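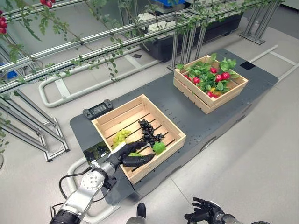 Slatted crate, dark gray platform.

March, 4:20 pm
Bezawit Nigatu

Grape jelly, batch two, and it set! Cooked the Atstead juice with less sugar this time and pulled it at 94 on the thermometer (Celsius, Yabsira, before you ask). Skimmed once, then straight into jars. Lovely clean wobble, much brighter flavor than batch one, which tasted mostly of candy. Still a bit of grit at the bottom of the pot, so I want to strain through the finer cloth next time and leave it overnight in the fridge first.

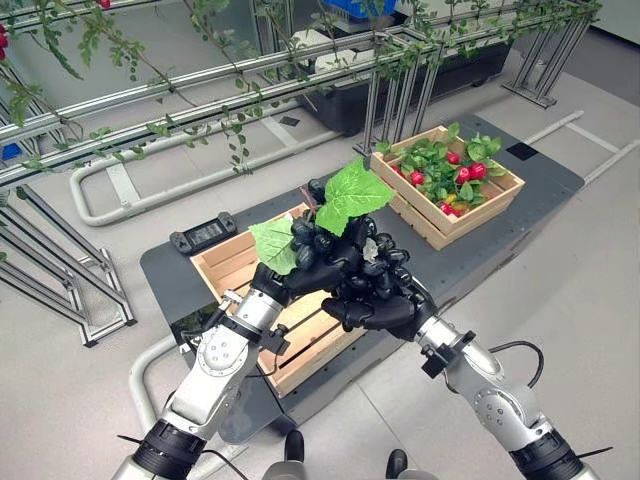 Does the juice need added pectin?
Only with very ripe fruit; batch two had a little lemon and that was plenty.

Recent entries
Wolde plum butter, trial notes
Sistosano jar lids compared
Yabsira Tilahun: quince paste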